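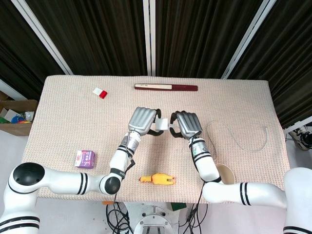 Table with the pink waffle cloth, dark curtains behind.

June 13, 2024

Attendance streak database, football season tickets, Larstead stadium.

Merged the Bernari ledger scans with the Fetard export. Key is account number plus section; surname alone gave 36 false joins, mostly parents and children holding adjacent seats. Those are now split by hand and flagged F in column 11.

Streak rule as coded: a season counts if the account bought at least one home seat. Transfers within a household keep the streak, transfers outside reset it. The ticket office wants a gap allowed for military service. Not coded yet - need a field for it, and the old ledgers only have a pencil note in the margin.

Longest unbroken streak after the merge is 76 seasons. Checked against the paper ledger and it holds, but the account changed names twice, so it is a family streak and should be printed that way in the program. Longest under a single name still open.

Section 20 is a problem. It was renumbered when the east stand was rebuilt and the Lins table maps old rows to new ones with an offset of one. Fixed the offset, reran, no change in the top of the list. Lower down, several accounts gained a season.

To do:
- rescan ledger pages with water stains
- ask ticket office for student-to-alumni conversions, June batch
- rerun the duplicates check with the middle initial included
- back up before touching column 11 again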